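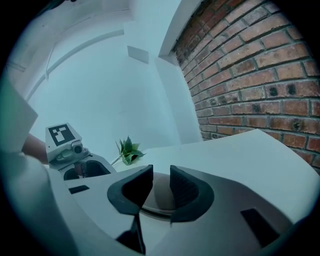 Verimport hand-held gripper kit — talk notes, Beverley Faulkner

Slot is 10 minutes. Keep questions for the end.

Start with what the kit is. Two hand-held grippers, one per hand. Each has a pair of black fingers and its own small camera. A person does the task by hand and the recordings go to train the arm. Most of the room will know the idea, so move on quickly.

Price. Verimport quotes 700 dollars for the pair. Brokero resells it for less but leaves out the spare pads. Justanstead bought direct and so did we.

Say what we tried. Small things on a plain tabletop, picked up and put down. Artificial leaves on a thin stem were part of it. We kept 591 recordings at the Ashworth site in August.

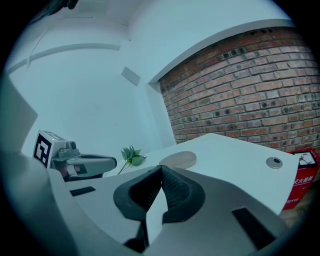 Finger pads next. The inner faces are textured with a smooth rim around them. Grip on thin stems was good when the operator came in low. Coming in from above, the stem tended to roll — mention that this is partly practice.

Marker block. Keep the square marker facing out and don't lay a sleeve over it. New operators forget this.

Complaints: the housing is wide, so two people at one table get in each other's way. The manual is thin. Support answered both our emails, one of them late.

Would we buy again? Yes, for tabletop work. Not tested on anything heavy.

Hand over to the floor.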